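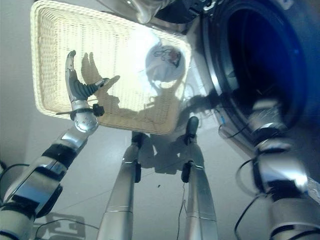
Ticket: Comments vanishing from opinion pieces after editing
Site: Jondier
Opened by: Ebise Lencho
Status: Resolved

Ebise wrote:
Hello all, and sorry to be a nuisance so early in the week. Whenever I correct a typo in one of our opinion columns, every reader comment underneath disappears. It happened on the piece about hiring in tech firms, which had 800 comments, and I've now had a string of cross emails accusing us of silencing people. I promise I only moved a comma!

Ibsa Gidey replied:
Hello Ebise, what a horrid morning for you. Nothing has been deleted, I've just looked and all 800 are still in the database. Could you tell me whether you changed the headline as well, or only the body text?

Ebise wrote:
Oh, that's a relief. Now you mention it, I did shorten the headline while I was in there.

Ibsa replied:
Thank you, that helps a great deal. Jondier makes a fresh web address when the headline changes, and Noiphan (our comments add-on) files everything under the old one. I've put the old address back — please refresh and have a look.

Ebise wrote:
They're all back, even the rude ones. Is it safe to edit the others?

Ibsa replied:
Yes, as long as you tick "Keep existing address" before you save. Tolera Seyoum has switched it on by default for the opinion section this afternoon, and the news pages will follow once he has tested them. I'd put a short note under the column too, so readers know their comments weren't taken down. Closing this one, but do reopen it if anything else goes missing.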